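How to Clean a Smooth Light-Colored Floor

Posted March 21, 2025

A pale floor shows every streak, so the order of the steps matters. Plan on 34 minutes for a medium room.

1. Pick up anything made of fabric and set it outside the room. Shake it out before it comes back in.

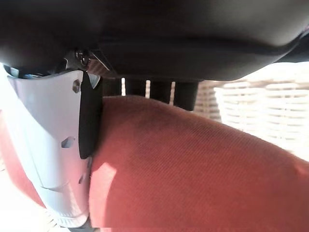

2. Dust mop the whole floor, starting at the far wall. Use a dry microfiber pad and overlap each pass. 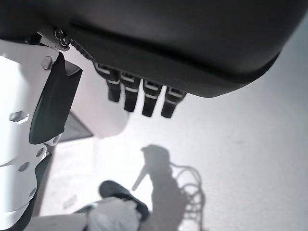
3. Mix 2 capfuls of Drurix floor cleaner into a bucket of warm water. More than that leaves a film. Wring the mop until it stops dripping.

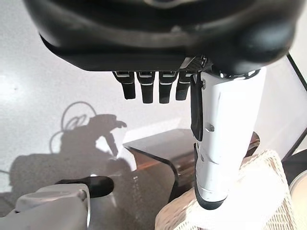 4. Mop in short sections and change the water when it turns gray. If the floor has seams, go along them, then wipe up any standing water with a towel.
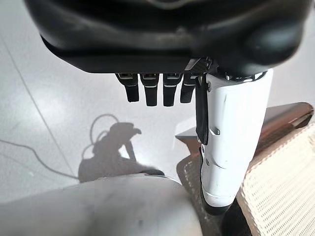
5. Let the floor dry completely before you put things back. Buff any leftover streaks with a clean, dry pad.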